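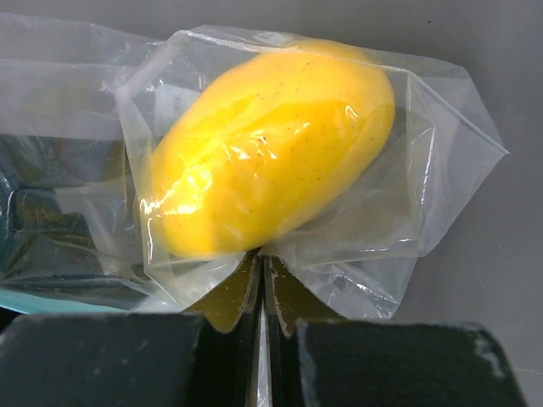
A ripe mango in a clear plastic bag.

Want to run the sideline with us this season?

Hi, and thanks for clicking through! I'm the one who puts together the game-day crew for Womstead football, and I need people. Specifically I need a chain crew, a clock operator, a spotter for the press box and somebody to help me with stats. If you've ever stood at the fence on a cold night thinking you'd like a better view than the one you've got, keep reading.

A little background first. Womstead is a small-college program that plays its home games at Gitley Field, the old one behind the bus garage, with the hill on the visitors' side. We seat 2497, and for the Sezer game we'll fill pretty much every one of those seats and have kids sitting on the hill besides. I started out holding the down marker in 2000, when the box was still painted plywood and the numbers flipped over on hooks (they stuck when it rained, and I have yelled at a wooden 3 in front of a full house). I've done every job on this list at least once, so whatever you sign up for, I can tell you where it gets hard.

We've had a good crew for a long time, but a couple of folks moved away after last season and two more want to sit with their families and watch the games like normal people. I can't blame them. So I've got 7 spots to fill, and here's what they look like.

Chain crew, three spots. You work the visitors' sideline and you take your orders from the line judge or the head linesman, whoever is on our side that night. You need to be able to walk fast, jog now and then, and get out of the way when a 240-pound tight end is coming at you and isn't looking. Drop the stick and move! We can always reset the chains from the clip. The clip person is the one I'm pickiest about, because if the clip goes on the wrong yard line we're all in for a long talk at midfield. No cheering on the chains, either. I know. It's the worst part of the job. You'll be standing three feet from the other team's bench and they deserve a crew that isn't pumping its fists.

Game clock, one spot. This one is upstairs, it's warm, and it has a chair. It also has more ways to make a whole stadium mad at you than any other job we have. You need to know when the clock stops and when it starts again on the ready signal, and you need to watch the officials instead of the ball. That takes practice. I'll sit next to you for your first two games and keep my mouth shut unless you ask.

Play clock, one spot. Same room, different box. People think it's the easy one until there's a penalty, a timeout and an injury on the same series.

Spotter, one spot. You sit beside our PA announcer with binoculars and point at names on a board. Who carried it, who made the tackle, who recovered. If you're quick with jersey numbers you'll love it. Ours is a patient announcer and will wait a beat for you.

Stats, one spot. You call the play out loud and I type. "First and 10 on the 32, number 5 right side, gain of 4." Over and over, all night. We use Virketik for the live stats and I've got it down pretty well by now, so you don't need to touch the computer unless you want to learn. I'd love it if you wanted to learn! It would be nice to eat a hot dog at halftime while it's still a hot dog.

So what does it pay? Chain crew, spotter and both clocks get $540 for the full home schedule, paid at the end of the season. Stats gets the same. Everybody gets fed before kickoff, everybody gets a rain jacket and a cap (the jackets run big, so tell me your real size), and you each get two tickets to every home game for family or whoever. Parking is in the faculty lot, which I fought for, so please put the pass where it can be seen.

What I'm asking for:

- You're 18 or older and out of high school.
- You can make every home game. I mean it. If you already know you've got a wedding, tell me now and we'll work around it, but I can't be hunting for a clip person at lunchtime on game day.
- You get there ninety minutes before kickoff.
- Chain crew can be on their feet for three and a half hours, in whatever falls out of the sky.
- You know the basic rules. You don't need to have played. One of the best clock operators I ever had was a band parent who had never watched a full quarter before her son picked up the trombone.
- You stay off your phone during play.

Training is two evenings in September before the home opener, and we also work one practice scrimmage so you can make your mistakes where they don't count. Bring shoes you can move in. I'll have the rule sheets printed, and I'd ask you to read the page on measurements twice. Returning crew are coming too, and they're a friendly bunch, if a little loud about where they think the ball should've been spotted back in the playoff game. Don't get them going on it. Or do, but leave yourself some time.

If you've done this at the high school level, great, say so, and tell me which position. There are a few differences with the college clock after first downs and out of bounds, and we'll go over those slowly. If you've never done any of it, write anyway.

To sign up, send a note to the Womstead athletics office and put "game-day crew" in the subject line. Tell me your name, a phone number, which job you want, which job you'd take if that one is gone, and your jacket size. No resume needed. You can also stop by the ticket window at Gitley Field and leave your name on the clipboard, and I'll call you. I'm filling spots as people come in, and I'm starting early this time, so the sooner I hear from you the better your pick of jobs. Chain crew usually goes first.

Questions are fine too. I'm slow on email during the day but I'm pretty good about it at night.

Last updated: 2018-10-31

Related items

Gitley Field parking and gate map
Sezer game: ticket pickup for students and staff
Womstead concession stand helpers wanted
How to read a Virketik live stats page
Youth flag football sign-ups
Marching band seeks equipment drivers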